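Two-arm cells: when do you call an episode bad?

dimow_rig
Jul 21, 2026
We're rewriting our teleop rules in August. The current one says discard any episode where both grippers enter the bag mouth together. Too strict?

ilaing
Yes. Our rule at Hamstead is one arm holds the rim, the other picks, and a swap is allowed if both stop first. Thin plastic shifts when either arm touches it.

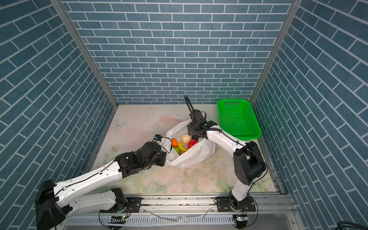 We also cap an episode at 45 seconds and keep the failures — labeled, in a separate folder.

baudry2
Disagree on the cap. It teaches operators to rush the last item. We allow 2 regrasps per item and no time limit.

ilaing
No limit gave us long idle stretches. Trim those or your policy learns to wait.

dimow_rig
Going with regrasps plus an idle trim. Does anyone log cable snags?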